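Robot arm on our packing bench – what should we expect?

Posted in Work and Jobs, 21 Mar 2019

I work on small parts at Zuretti. We sort and tray up little fittings by hand, 38 of us over two shifts, and a lot of people have been there longer than me. Last month management told us a firm called Akora would be putting in robot arms, starting with one bench in September. We were given a leaflet and a short talk with slides. The talk said no jobs would go, that the arm would take over "the dull part" and that we'd all be "freed up for higher value tasks". When someone asked what those tasks were, we were told that was being worked on.

I'm not against machines. My wrists would be glad of a rest. But I've sat through two of these talks at other places and both times the people ended up doing the same work, only faster and with a screen telling them off. Has anyone been through this on a bench like ours? What changed for you, and what should we be asking before it goes in?

ladle_and_string

3 replies

penny_underfoot

I was at Beneš when the first arm came, and stayed until the year before last. My answer is long because I wish someone had given me one.

The arm did do the work. I'll say that for it. It picked parts out of a tray and put them in a bin, and on a good day it did 1000 before lunch without a grumble. What the slides left out was who filled the tray. We did. It liked the parts standing up and apart from each other, so two of us spent the shift setting them out for it. Before, I'd sorted, checked, packed and had a chat. After, I stood parts upright.

The stoppages were the other thing. In the first week we logged 266 of them. Most were small – a part lying on its side, or two touching – and you'd clear it and press the button. But every stop went down against the bench, and the bench meant us. Our supervisor was decent about it. The one after him wasn't.

I'd ask these, and get the answers on paper:

1. What does the arm need from the person beside it? Get them to show you the whole job, including the loading. Ours had been planned on a computer first, and the plan was a lovely clean room with a clock on the wall and a few little cups to pick up. If they show you a mock-up like the one below, ask how many parts will be in the tray on a normal day, how they'll get there, and who takes the blue bin away.
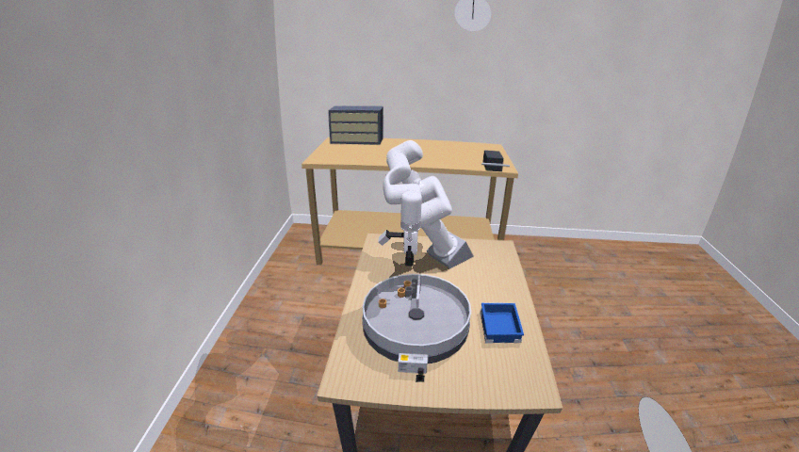
2. Who gets the blame for a stop? If the machine's faults are counted in your figures, your figures will look bad. Ask for them to be kept apart from the start.

3. What happens to the rate? Ours went up by 17 per cent in the second month, "in line with the equipment". The equipment wasn't doing the loading.

4. Who is trained to fix it, and are they paid for it? I learned to reset the gripper, change its fingers and talk to the helpline. My grade never moved.

5. What are the other tasks, by name? If they can't name one before September, I wouldn't count on any turning up.

Nobody was sacked, so the promise was kept in a way. When people left they just weren't replaced, and the night shift was folded into days. Ask about that as well. "No redundancies" and "the same number of people" are different promises.

greylag

Bit gloomy above. We've had arms at Fedomau for a while and it's fine. My shoulder used to go every winter and it hasn't since. You get used to the noise, and the lads who moaned most are the ones who look after it now.

I'd agree about the training though. Get on the course early, even if it's dull, as there were only a few places on ours and the rest of us had to wait ages for another. I don't know about rates, we're not on a rate.

Also ask where it's going to stand. They put ours right where we used to walk through, and now it's the long way round to the kettle.

tuppence_worth_again

They'll do what they want whatever you ask. Join the union if you haven't.

ladle_and_string

Thanks all, Penny especially. I've copied the five points out and three of us are taking them to the next meeting. I asked about the loading today and was told it would be "supported by operators", so I think I have my answer to the first one.

greylag, glad about your shoulder. Did they ask any of you before they picked the spot for it, or was it just there one morning?

greylag

Just there. There was tape on the floor the week before, but we thought it was for the painters.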